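# Bins for a shared workroom - lids or open tops? And how do you keep the bags from slipping?

**Bình Dương**

Hi all! I've just taken over looking after the shared workroom at Velitstead and I am weirdly excited about sorting out the trash. It's a big open room with people coming and going all day, and up to now it's been a free-for-all, with wrappers on windowsills and drink bottles under desks.

We have a yellow bin with a black top that has the little stick figure dropping something in a basket printed on it in white. I love it. You can spot that yellow from the far door, and the picture works for everybody whatever language they read.
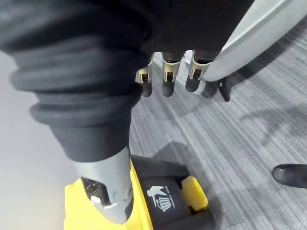
*The yellow one, with the stick figure on its black top*

Then there's a plain one with a bag in it, which gets most of the bottles. My trouble is with the bag. I bought a roll of thin ones and they slide down inside as soon as anything heavy goes in, so by Thursday I'm fishing for the edge with two fingers. Yuck.

So, a few things I'd love to hear about:

- Would you go for lids everywhere, or leave some bins open?
- What do you do so the bag stays put?
- Is it worth giving bottles a bin to themselves in a room like this?

Budget is small but not zero. Thanks so much, I've learned loads from this site already!

---

**Hanne Brynjólfsdóttir**

Oh, I'm so glad you asked, I have Opinions about bins! I looked after the break room and the big workroom at Norðdahl for 11 years and went through every kind of bin going.

Lids first. I'd keep a covered one near where people eat and leave the rest open. People with both hands full (cup, laptop, coat over one arm) will not stop to deal with a lid, they'll set the thing on top and walk off, and then the next person does the same and you've got a little tower. Open bins by the desks, covered bin by the food. Keep your yellow one! Bright bins get used. We had gray ones against a gray wall for a year and half the staff swore we had no bins at all.

Now bags. Go a size up from what the roll tells you. The size on the label is how much the bag holds, and it says very little about how far it'll fold over your rim. You want a good wide cuff hanging down the outside all the way around, a hand's width if you can get it. It looks messy and you have to make your peace with that - a bag trimmed neatly to the rim is a bag that's going to slide.

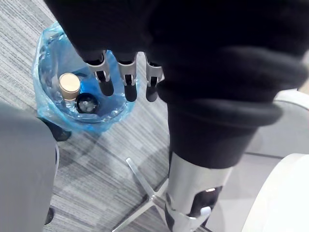

*Light-blue bag, bunched over the rim and flared out at the sides*

When you put a new one in:

1. Shake it open properly before it goes anywhere near the bin.
2. Push the bottom down with your fist so the air comes out. Trapped air underneath is what pulls the cuff in later.
3. Fold the edge over, then twist the slack on one side into a knot and tuck it under itself.

If it still slips, get one of those big elastic bands made for bins. They cost next to nothing and last ages. I keep 2 spare bags flat in the bottom of the bin, under the one in use, so whoever empties it has the next one right there. My favorite trick ever!

I like the see-through colored bags, too. You can tell what's in them when you carry them out, and if somebody has dropped in a bottle that's still half full you'll know before you swing it over your shoulder. Ask me how I found that out.

---

**Preben Laxdal**

just buy thicker bags. we get the Gridora ones, box of 1,000, lasts forever

---

**Damián Daza**

Agree with nearly all of what Hanne wrote, and the spare bags underneath is brilliant, I'm doing that tomorrow!

One thing I'd add on your bottle question. Yes, give them their own bin, and stand it right next to the general one. We tried putting ours across the room at Adow and it stayed empty while the other overflowed. Side by side, people sort without thinking much about it. Stick a picture on it as well, same style as the one you've got, big enough to read from standing height. Ours says "bottles - empty please" underneath and it has mostly worked, apart from the yogurt drinks.

Also check whether your local collection wants caps on or off. It's different from town to town and you may as well put it on the sign from the start.

On Preben's thicker bags: they're good for heavy stuff, but they're stiff, so the fold springs back up on a small bin. I'd try a short roll first before you commit to a whole box.

---

**Bình Dương**

You're all wonderful, thank you! I went a size up this morning and did the fist thing, and the cuff is still where I left it after lunch. Elastic bands are on order. Hanne, did yours go under the rim or just below the fold?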